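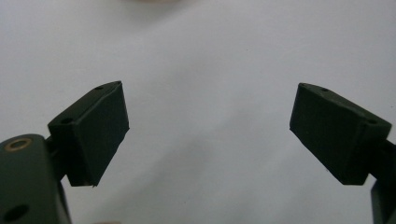
Jaws open over the white table. Dark green pads, one brass bushing showing on the left arm.

Hello and welcome to the page for the Flirkosell hand gripper, the one I get the most emails about and the one I use myself nearly every day. It's a gripper you hold in your own hand. You pick things up with it, put them down, turn them over, and the camera on top records the lot so that a robot arm with the same jaws can be taught from what you did. If you've ever tried to teach an arm by dragging it about by the elbow, or by steering it with a joystick from across the room (I did two years of that, my neck still isn't right), you'll see the appeal straight away!

I sell it as a single or as a pair. Most people start with a single and come back for the other one within a month or two, so do think about whether your tasks need two hands before you order. Pouring, opening, wiping, holding a lid while you take something out of it – all of that wants a pair. Sorting and stacking you can do quite happily with one.

The jaws

They run on a simple linkage, and the joints have brass rings pressed in where the wear is. My first batch had bare holes and went sloppy after a few weeks of hard use, which shows up in your recordings as a sort of wobble right at the moment of closing. The brass sorted that out. The pads are screwed on from the outside through two small holes each, so you can swap them without taking the arms apart. Keep a screwdriver on the bench and it's a two-minute job.

You choose your lining when you order. Bare pads are fine for boxes and blocks and anything with a flat side. For round things you want the grippy lining, and you should treat it as something you use up, like sandpaper. It frays at the bottom edge first. A bit of fluff doesn't bother me, but once a flap gets long enough to touch the object before the pad does, cut it off or put a new strip on. Every gripper comes with 7 spare strips, and there are refill packs of 50 if you're running a whole team.

What I use it for

Desk things, mainly. I've got a soft spot for brushes because they're awkward in every way: slippery collar, fat middle, and a head that mustn't be squashed. The calligraphy brush has become my standard test whenever I change anything on the jaws.

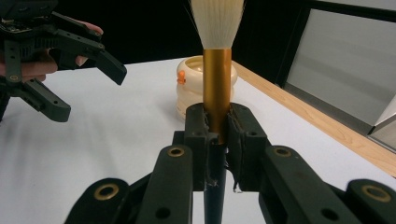

Big brush held upright by its handle, with the second gripper open on the left and the cream pot behind.

A few things I've picked up from doing this over and over. Grip the handle below the metal and let the brush stand up between the pads, so the camera gets a good long look at it. Move at the speed you'd use if you were passing it to somebody. Beginners tend to go terribly slowly, and then the arm learns to be terribly slow as well. If you're working with the pair, keep the idle one still and open instead of waving it about, or park it off to the side. And start from a slightly different place every time! I set myself 200 goes at a new task and shift the brush and the pot a little between each one.

Helmut Dreßler, who has been using a pair at Frerichs since December, wrote to tell me he does his in blocks with a tea break in between, and that his later blocks come out much tidier than the first. I tried it and he's quite right, so I've put it in the booklet.

Setting up

Charge the grip, clip the camera on, open and close the jaws fully a couple of times so the opening gets measured, and press record. A plain pale surface helps a lot while you're learning, as you can spot straight away if the pads aren't level with one another. With a pair, do the short matching routine on page one before anything else. It's boring and you will be tempted to skip it. Please don't.

The recordings go straight into Mustach, and there's an export for Zundard if that's what your arm runs on. Anything else, drop me a line first and I'll tell you whether I've tried it.

In the box

One hand gripper (or two, if you've ordered the pair)
Camera clip and short cable
Bare pads fitted, lined pads in the bag
7 spare lining strips
Four spare brass rings
Screwdriver
Printed booklet

Good to know

The grip weighs 216 grams without the camera. After a long session you'll still feel it in your wrist, so swap hands if you can. Left-handers, there's no special version and you don't need one, the trigger sits in the middle.

Colour varies a bit from batch to batch depending on the filament I can get hold of, and some lights make the dark green look black anyway. If you need two that match for a pair, say so in the order notes and I'll print them together.

Spare arms, pads and rings are all on the parts page.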